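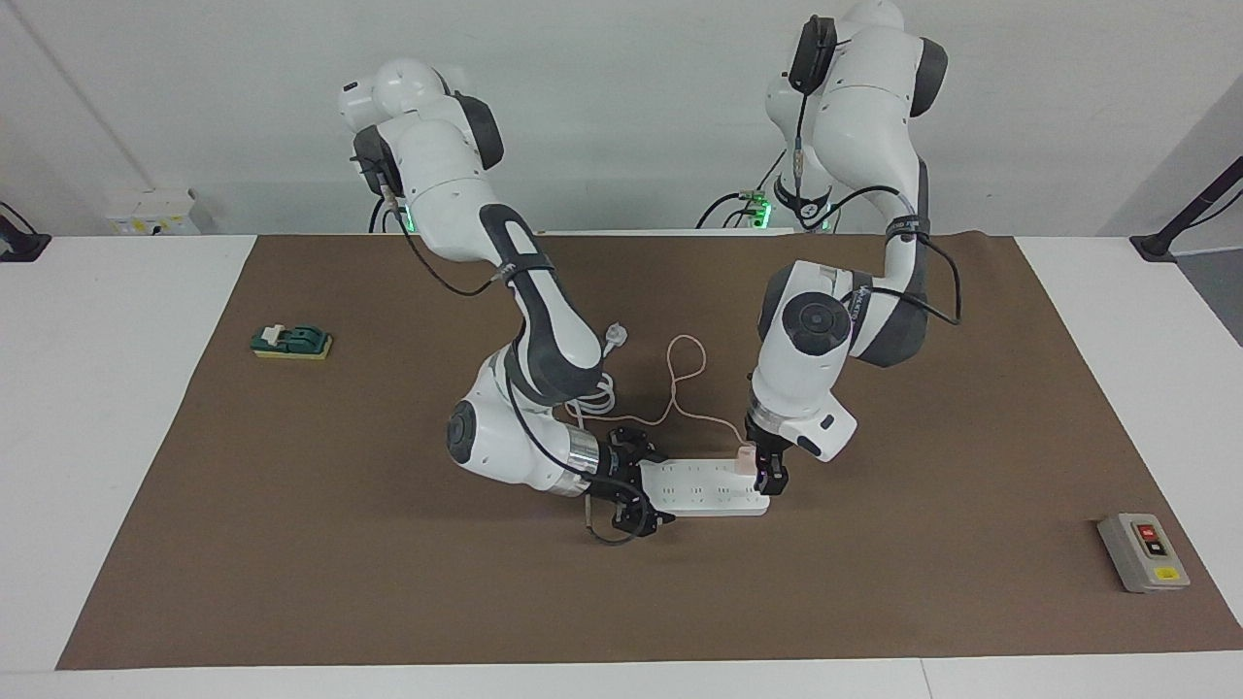
Apr 1, 2021
By the Takinent workshop team

Good practice for two-arm stations begins with the table, and at Takinent we wrote our house rules from the table up. Rule 1 says that the stop box must lie where a person at the front can reach it without passing under an arm. At this station the grey box with the red and the black button is near the front right corner of the mat, and both grippers are on the power strip, one at each end. We ask that the box stays on the same corner for the whole shift, also when the work is changed.

Rule 2 is about cables. A cable which belongs to the part, like the white coiled one here, may lie on the mat. A cable which belongs to the arm must be fixed along the arm, with enough slack for the elbow. We check this every 300 cycles and write it in the Nimri log.

Rule 3 – parts which are not in use are kept well away from the arms. The green switch on its yellow base is a good distance, to the left.

The rules were first tried in January at our Rorkia site, on 12 stations. The Bisten site follows with the same sheet, number 1105. Remarks about the wording are welcome, especially for Rule 2, where we had the longest discussion.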